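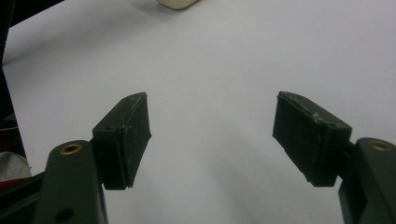
4. The table

4.1 Why a section on the table at all

Most papers on clearing and setting down things at home give the table one line. Ours had one line too, in the first draft. Then Farhad Talebi went through the session notes and found that people talked about the surface more than about the cups, the cutlery or the time limit. So it gets a section.

What we mean by table: the top, the part things get put on. Legs, height and chairs are in Section 3 and not repeated here. We use "top" and "tabletop" for the same thing. Sorry for the inconsistency, it was written by more than one hand.

The activity was kept plain. One person, seated or standing as they liked, lays out a breakfast for two, leaves it, comes back, clears it, wipes. That is a round. No cooking. No cloth, no placemats, no tray. Participants could stop whenever they wanted and a few did.

4.2 The two tops

Rounds were run on 2 tops. One plain white (Figure 2), one patterned, a gray and brown mottle of the sort sold for kitchens. Same length, same depth, same height after shimming. Both were bought secondhand in Mirkau from Haddad, a furniture clearance place, and both had been used before. We did not try to find out for how long.

The white one has no pattern to speak of. That was the point of it. With no grain, no tile line and no printed border, there is nothing to line a plate up against except the edge of the table or another thing already put down. The patterned one has plenty, though whether people use it is another matter (4.4).

Neither top was polished or treated. We wiped both with water and a cotton cloth before every session. Early on one of us used Zatura spray on the patterned top and it left a slight drag you could feel under a saucer, so those rounds were thrown out and the spray went back in the closet.

4.3 Rounds and what was kept

After removing the spray rounds and rounds with missing sheets we have 2,928 placements on the white top and 2,312 on the patterned top. A placement is one object put down and let go of. Sliding a cup after letting go is not a new placement; picking it up and putting it back is. Jailson Rocha and Nima Fallahi coded them separately and then sat down together over the disagreements. Most of those were about sliding.

The unequal totals come from scheduling. The room in Kendaten was ours through April, the patterned top arrived late because of a van, and sessions on the white top were already going. We thought about dropping white placements to even it up and decided against it. Comparisons below are by share and by session, never by raw total, and the reader should hold us to that.

Objects were the usual ones: plate, bowl, mug, glass, spoon, knife, butter dish, a folded napkin. All light colored or clear apart from the butter dish. In hindsight a mistake, see 4.6.

4.4 Where things went

Strongest pattern first. On both tops people worked from the near edge outward. The plate goes down first, close in, and the rest goes around it. When the plate was withheld for a session (a broken one, not by design) the bowl took over the same job right away.

On the white top the settings were more open. Bigger gaps between the mug and the plate, bigger gaps between one person's setting and the other's. The middle of the table tended to stay clear the longest and the butter dish ended up there late, often last. On the patterned top the butter dish went down early and things crept in toward it. We don't have a good account of this. Mojtaba Heydari thinks a blank middle reads as shared ground and people are polite about it. Amirhossein Naseri thinks it is only glare from the overhead light, which on the white top was worst near the center, so that hands went elsewhere. Both fit what we have. A second lamp position would have settled it and we did not have the time.

Did people line things up with the pattern? Not that we could find. Nobody mentioned doing it and the coded angles for knife and spoon look the same on both tops. They follow the table edge. A knife laid next to a plate is parallel to the side of the table or nearly, whatever is printed underneath it.

The napkin deserves a line. White napkin, white top. It was moved more often after being placed than any other object on that top, and in the notes several people say they had lost track of it and put it somewhere they would see it, on the plate or half under it. On the patterned top it stayed where it was put.

4.5 Clearing and wiping

Clearing ran faster on the patterned top and wiping ran much slower on the white one. These are two separate findings and earlier talk slides of ours mixed them up.

Clearing first. The difference is small and most of it is in the last object or two. On the white top the glass was often left for last and there was a pause before it. We would not build much on that.

Wiping is the clearer case. Participants were told to wipe until they were satisfied. On the white top they wiped, bent down, looked along the surface with their head near the level of the table, and wiped again. On the patterned top one pass, maybe two, cloth down, done. When we checked with a dry white paper towel afterward, the patterned top gave up more crumbs. So the top that looked clean was the dirtier one, and people left it happily.

Comments, from the notes, lightly cleaned up:

"You see every speck on this. I'd go crazy with one of these at home."

"I have the speckled kind. Its great, it's always clean. Well."

"I wiped it because it was white."

The last is from someone who had not put any food on the table in that round, as the bread had run out. She wiped it anyway, twice, the whole top. We kept the wiping time for that round but flagged it, and leaving it out does not change the result.

Shadows matter here more than we expected. On a pale plain surface a thing standing on it throws a soft gray patch beside it and several people went at such a patch with the cloth, taking it for a smear. Usually from the butter dish, or from their own arm. It stopped after the first round or so. On the patterned top this never came up in the notes, one way or the other.

4.6 Problems

The objects. Light colored things on a light top are harder to pick out than the same things on a mottled one, and we can't now separate "the top is plain" from "the top is the same color as the mug." A plain dark top would have been the right third condition. We priced one at Haddad, it was the wrong height and the legs were welded.

The room. One window, on the left as you sit. We had blinds but they were not the kind that close fully. On bright mornings the white top was unpleasant to look at, and 4 sessions were moved to the afternoon on request. Time of day is therefore not evenly spread over the two tops. Checked, no visible effect on placements, possible effect on wiping.

The bread. We changed bakeries midway and the second loaf was crumblier. Both tops got both loaves but not in the same proportion. This is the weakest spot in the wiping comparison, and anybody repeating the work should use crackers, broken in advance and weighed.

The shims. The patterned top sat on folded card under its near legs. It rocked a little. One participant put a finger on the table edge every time she set down the glass, and she did it on the white top later too, where nothing rocked. Habit, presumably. Her placements are in.

Who came. People who answered a notice in a library, so people who go to a library in the daytime. Nearly all of them had a table at home they ate at every day. Somebody who eats on a couch may well do all this differntly, and we have nothing to say about that.

4.7 What carries over to Section 5

For the shelf and counter work in the next section we use only the white top's placements as the baseline. Reasons: there are more of them, nothing was shimmed, and the counter is also plain and pale. The patterned top comes back briefly in Section 6 for the wiping.

The measure taken forward is the gap, edge of object to edge of nearest object, at the moment the last thing is let go of. Not the layout as a whole. We tried scoring whole layouts as "tidy" or "untidy" and the coders could not agree, and frankly the participants couldn't either: one described her setting as neat and the next person in, who saw it before it was cleared, asked if the table still needed doing.

Coding sheets and the wording of the instructions are in the appendix. The version of the sheet dated 30/12/2024 is the one to use; the older one has the knife and spoon columns swapped and we only noticed after the pilot. Pilot data are not used anywhere in this paper.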